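Learning to write letters again

I bought a box of writing paper in January, mostly because it was reduced, and it sat on the hall shelf for ages making me feel guilty. I used to be such a good letter writer! As a girl I had a penfriend called Ankica Todorova, and we wrote to each other for ten years, pages and pages about school and hair and whichever boy was being dreadful that term. Then one of us moved (me, I think) and the letters simply dried up.

What set me off again was a card from Selma Delić, who lived two doors down from us in Tilurgate when the children were small. It was only five lines long, with a pressed viola tucked inside, and I must have read it over my tea half a dozen times. I wanted to write back properly, so I cleared a corner of the dining table, found a pen that worked and then sat there like a lemon. My handwriting has gone to pot. After one page my hand ached and the lines were sloping off downhill as if they had a bus to catch.

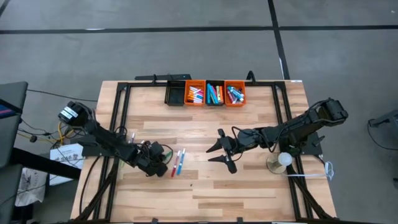

Still, I got to the end of it, and I've kept going. I try to do two letters a week now, usually after supper with the radio on low. I've stopped doing a rough copy first, which used to make it feel like homework, and if I spell something wrong I cross it out and carry on. Selma says she likes the crossings out best, the cheeky thing.

The price of stamps did make me wince, I'll admit, and the postbox at the end of our road has been taped up since the summer, so I walk to the one by the chemist. I don't mind that. I generally come home with a loaf or a bit of gossip.

I've found an old address for Ankica at the back of a diary. She may well have moved since, but I've written to her anyway, four sides, and put my own address very clearly on the back of the envelope. It went off in this morning's post.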